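About Trindwood Press Standards

Trindwood Press Standards is an independent body that handles complaints from readers about member newspapers, magazines and news websites. Our members range from the Skindik group of regional dailies to small community weeklies with a circulation of 2,000 or fewer.

We are paid for by our members through an annual levy, which is set according to size. Members have no say in how a complaint is decided. Each case is heard by a panel drawn from a pool of 20 trained adjudicators, and no adjudicator may hear a complaint against a publisher they have worked for.

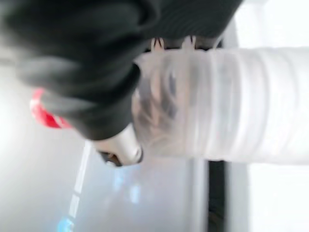

Detail in dark grey, red and white.

Any reader may lodge a complaint free of charge within 50 days of publication. Our staff first seek a settlement between the two parties — most often a correction or a right of reply. Where none is reached, the matter goes to a panel, and the member must publish the finding with due prominence.

Our code of practice has nine clauses, covering accuracy, privacy, headlines and the use of unnamed sources. It is reviewed each July.

The Kamel Library, on the ground floor of our Fondero Street office, holds all past rulings and is open to the public on request.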